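Nov 3, 2023
Breakfast bench, Korkley workshop

Good session today! The toast station is finally starting to feel like something people could use half asleep, and that was the whole idea when we took on the breakfast job for Brunell.

Started with the bread. We had been fussing over slice thickness since March and I am now happy to leave it alone. Two slices in together, lever down, no swapping halfway. The crusts go darker than the middle and I like them that way – a bit of bite at the edge, soft enough inside to take butter without tearing. Dial setting stays at 2. I tried one notch up and the kitchen smelled wonderful, but the toast itself was heading for rusk.

Moved things round on the table as well. The old order had the spreads at the far end, so you were forever reaching across hot toast with a sticky knife. Now it all sits close together and the plate is within reach of everything. Much nicer. The curved edge of the table turns out to be a help too, as you can stand anywhere along it and still get at what you want.

Jars took up most of the afternoon (I could happily have given them the whole day). We want one with a neck wide enough for a spoon but a lid you can still grip with buttery fingers. The Cukar ones have a lovely lid and a miserable neck. The Zúñiga ones are the other way about, and they ring when you set them down, so a coaster is a must. Clear glass wins over the brown for me every time, as you see at once how much is left. Labels want to stay low on the body so the shoulder is free for that.

Lids off and kept together in a bowl while we are serving, please. I lost 2 last week and found both in the bread bin.

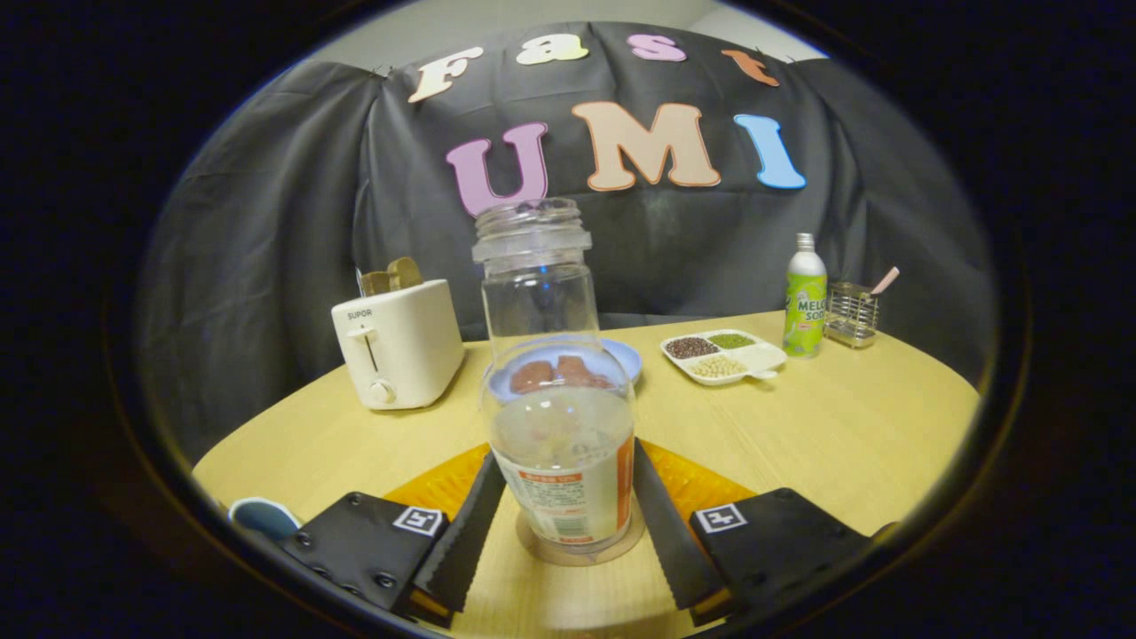
A note was left in the book at lunch saying the jar should go on the other side of the toaster, as left-handers have to cross over for it every time, and asking whether we had tried the whole layout in reverse. We haven't, and it's a great point! Will flip everything on the next run and see how it feels.

Still to do:
Wash and dry the spare jars, all 88 of them
Crumb tray out and brushed
Ask Brunell about plates with a bit more rim
More marmalade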